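4. Evaluation of the Prakum simulation kit

The Prakum kit is sold by Momlow as a ready-made set of simulated homes for testing household robots before any hardware is bought. We used the standard license, which comes with 375 room layouts and a two-armed robot model. Each trial gives the policy one view from the head and one from the gripper. Wall colors, floors and fittings change between layouts, while the robot stays the same.

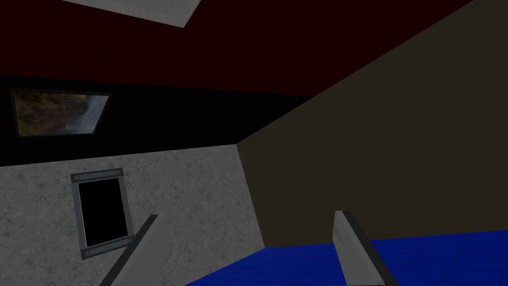
Figure 4. Gripper view in a rendered room, with both fingers in view and nothing held between them.

We ran 2,530 trials over the test period. Of these, 1,951 ended with a valid log and were kept for scoring. The rest stopped early, mostly when the physics solver failed to settle after a reset. Momlow's support desk supplied a patch in August, but we did not rerun the lost trials. All results in this section come from the version we first installed.

Setup took one of us (Alva) two working days. The manual is clear on installing the kit and thin on camera settings – the field of view is given in one unit in the text and another in the configuration file. Changing the camera tilt also requires a full restart of the room, which slowed our tests of steep viewing angles.

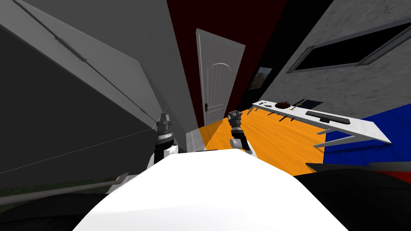 Scoring was done by Fitzsimmons and Lacson, working separately from the saved logs. They agreed on 1,702 of the scored trials. Most disagreements were over whether an arm had reached its start pose before the time limit, and these were settled by a third reader.

The kit's reset tool was the feature we used most. It restores a room from a single seed number, so a failed trial can be replayed on another machine. Replays matched on our two desktop computers but drifted slightly on the laptop – we therefore left the laptop out of the timing results in Section 5.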